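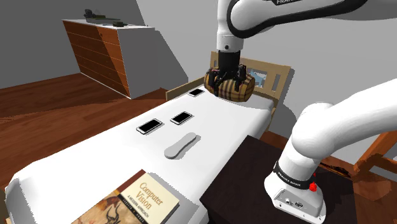 Week 3: Phones, Sleep and Mood in First-Year Students

Hello again. These are my notes to go with the session, tidied up a bit from what I scribble on the board. If you missed it, they should get you most of the way, but do the reading as well, please.

Last time we looked at screen time as one big lump. I said then that I don't much like it as a measure, and this week you get to see why. An hour on a video call with your gran and an hour scrolling through strangers' holidays at two in the morning both go down as an hour. If we want to say anything sensible about mood, we need to know what people were doing and when they were doing it.

The timing question

Our main example is the Jallesside diary study. Students filled in a short sleep and mood diary for 14 nights, and their phones logged when the screen was on. The mood part took 20 questions, which I think is too many for anyone at bedtime (look at how the answers flatten out in the second week -- lots of people ticking straight down the middle!).

What they found was that total daily use had only a weak link with low mood. Use after lights out had a stronger one. Once you allow for how long people slept, though, a good part of that link goes away. So is the phone making people miserable, or are they short of sleep, or do people who are already worried lie awake and reach for the phone? All three could be going on at once, and a diary study can't pull them apart for you.

The Trultell trial

This one tries to. Half the group charged their phones outside the bedroom and half carried on as normal. Sleep improved a little in the first group, mood hardly moved. Before you get too excited or too gloomy, note that it was short, and that everybody knew which group they were in. I'd also like to know how many people quietly took the phone back to bed. I would have!

Words to know

Self-report: what people tell you about themselves.
Confounder: something tied up with both of the things you're comparing. Sleep is our big one here.
Reverse causation: the arrow pointing the other way, from mood to phone.

For the seminar

Read the Feyisa chapter on loneliness, but skip the section on brain scans, we'll come back to it in March. Then write 2 paragraphs on how you would improve the Trultell trial. Be practical -- you can't lock anyone's phone in a safe for a term.

If you'd like to try the Flomora sleep diary yourself, copies are in the tray outside my office. It's up to you, and I won't ask to see it.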